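Opinion | Live Music

Small bands should stop playing 20-minute sets. I know why they do it. A promoter wants four acts on a Tuesday bill, the headliner wants an hour, and everyone else gets squeezed into what's left.

I saw Rumora last October at the Moynihan, a room that holds 300. They got through four songs. The first two went to fixing the monitor mix, and by the time the guitars sounded right they were thanking the sound crew and unplugging.
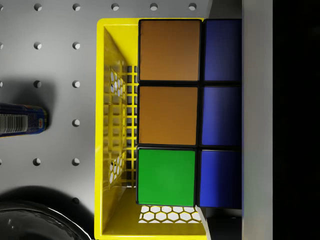 A Rubik's cube in a yellow basket.

A short set suits a band people already know. For a new one it's a sampler, and most of the crowd spends it at the bar. Two acts on a bill would be plenty – give each of them 45 minutes and start on time.

Hosanby, across the river, already books this way. Tickets cost a little more and the openers get paid properly. When Fanisar opened there, they had time for the slow songs, and the room went quiet for them. I bought the record on the way out.

Promoters will say fewer bands means fewer friends through the door. Maybe so. Those friends tend to leave after the band they came for anyway.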